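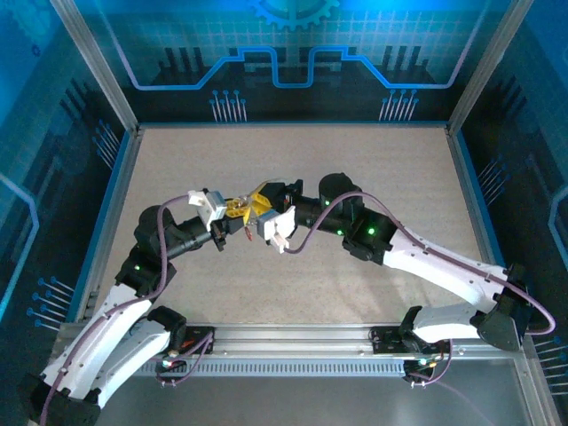
Small Things, Blue Walls
Gallery page 2, Mestura workshop

Mestura takes in small toys and loose toy parts, sorts them, and passes them on to playrooms and waiting rooms that have asked for them. The gallery follows the work through the spring. Page 1 covered the storeroom in April. Page 2 is about the sorting bay, its colors and its surfaces, and the small pieces that pass through it.

Text by Fatima Nel. Page put together by Bernardo Pinheiro. Last updated Wed 11 May.

The yellow piece
Yellow, with a small orange-brown part hanging underneath. It looks like part of a toy. Held up over the middle of the work surface.

The surface
Beige with speckles. We wanted a top that was light enough to show up dark parts and dull enough that yellow and red would stand out on it. The first sample we tried was plain white, and under the lamps it gave everyone a headache by lunchtime. The speckle was Fatima's choice. The drawback is that very small beige pieces can get lost on it, so those are sorted on a dark tray from Koster instead.

The walls
Printed blue. They close off the bay from the rest of the workshop and make a steady background for color matching. Yellow is easy to judge against them. Blue parts are harder, and we hold a sheet of gray card behind those.

The front edge
A silver aluminum rail with a row of slots along its face. Crumbs of foam and bits of old sticker collect in slots like these, and a soft brush gets most of it out. We used to use a vacuum, but it took a doll's shoe with it once and we had to go through the bag.

About the pieces

Most of what reaches the bay comes in mixed boxes. A typical box has figures, wheels, building bricks, pieces of train track and a good number of parts that belong to something we haven't found yet. The Draltmont box, which kept us busy for most of April, had 82 pieces in it. Of those, 31 went into complete sets. The others were put in the drawers by color.

Sorting by color came after we had tried sorting by type. Type works well for wheels and track, but there are too many parts that could be one thing or another, and people would put the same part in different drawers depending on the day. Color is quicker. Yellow fills up first, then red. Orange and brown share a drawer for now.

Two-color parts go by the larger color. If a small part hangs from a bigger one, the two stay together and go in under the color of the bigger one. We don't take joined pieces apart to sort them, even when the smaller part would fit better somewhere else. Once they are separated they rarely end up in the same place again.

Cleaning

Hard plastic gets warm water and dish soap, then a rinse, then a night on the drying rack. Anything with paper stickers is wiped with a damp cloth only. Metal axles are dried by hand the same day or they rust. Fabric goes home with whoever has laundry to do - so far this has worked out fairly evenly.

The work surface is wiped down at the end of each session with a cloth and plain water. Spray cleaner left a film on the sample we tested, and small parts stuck to it.

Storage

The drawers are from Zundoteck and are shallower than the old ones. You can see to the bottom without moving anything, so duplicates are easier to spot. There are 3 drawers set aside for pieces under discussion, which means pieces that somebody thinks they recognize. A piece stays there for a month. After that it goes back to its color.

Labels are handwritten in pencil on card. Printed labels looked better, but the contents change too often to keep up with them.

Using the pictures

Pictures on these pages may be reused for school and club newsletters with credit to Mestura. Please don't crop out the background if you are using them for color reference, as the blue helps in comparing one picture with another. Colors will look different from screen to screen. Yellow in particular tends to come out a little green on older monitors.

If you recognize a piece from any page in the gallery, write to Bernardo Pinheiro with the page number and the name of the toy, if you know it. A guess is fine. Readers of page 1 helped us place a train funnel and a door from a farmhouse set.

Donations

We can take small toys and loose parts at any time of year. Bags should be tied and boxes taped shut. We can't take anything with a battery inside, or plush toys larger than a shoebox. There is no need to sort or wash things before you send them.

Page 3 will cover the drying rack and the repair table.

Back to page 1 - Gallery index - Contact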